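The Patient Art of Clearing Up, Slowly

Words: Nana Asamoah
09/10/2022

Lemlem Abdella has tidied the same table 230 times since September and would like it noted that her own kitchen is a disgrace.

She works for Rekwood, a small firm above a tile showroom in Grurnley, where the job is to teach robots to clear up after people. There is no code involved, at least at her end. She picks up a gripper with a camera on it, does the chore as a robot would have to, with two stiff fingers and no thumb, and puts everything back where it was so that she can do it again.

"My mother thinks I'm an engineer," she says. "I have not corrected her."

The trick, I am told, is to move as if you were slightly bored. Hurry, and the robot learns to snatch. Dither, and it learns to dither, only with more conviction. Dagim Zeleke, who checks the recordings, once threw out a whole afternoon's work after a visitor (not me, I was the following week) kept stopping to admire his own grip.

Cups are easy. Boxes are easier. What everyone at Rekwood talks about, in the tone other offices keep for the photocopier, is the carrier bag. It has no proper shape, and whatever shape it does have is gone by the time you touch it.
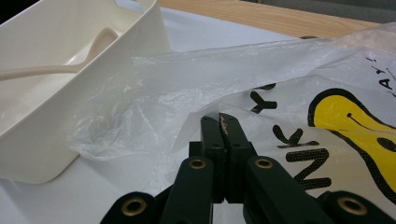

My turn

Abdella hands me the gripper, which is lighter than it looks, and steps back further than I think is necessary. A bag, a tray, a spoon. I am to deal with the bag and leave the spoon in peace.

I go in too high and close the fingers on air. On the second try I catch a fold, lift, and bring most of the bag with me -- the rest has formed an attachment to the tray. By my fourth go I have something Zeleke is prepared to call usable, though he says it while looking at another screen.

The collection stands at 742 recordings so far. Mine will go in with a note beside it. I asked to see the note and was offered tea.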